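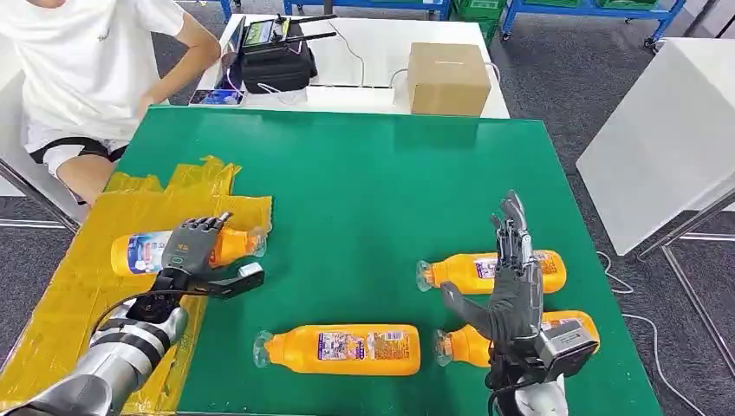
Bottle task, green table, left hand with a bottle on the yellow sheet.

Sunday, Destlow bench

Target for this set is 200 good episodes. Every episode uses the four orange bottles, all lying on their sides. Merle wants the caps not always in the same direction, so please turn some of them before you press record.

I keep a failed grasp if the operator recovers within 7 seconds – otherwise it goes to the reject folder. Jalen asked to write the reason in the log also, one or two words are enough.

The two hands should not work too close together. When both go for neighbouring bottles, the wrist angles become strange and the model learns this too.

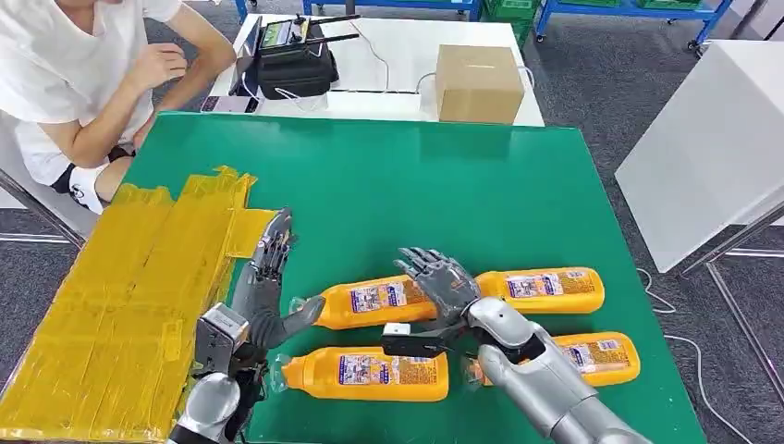

To do before the next set

Check the thumb calibration, left and right.
Ask Marisol if the Leltus files need new names.
Copy everything to the second disk – Emmett has the key.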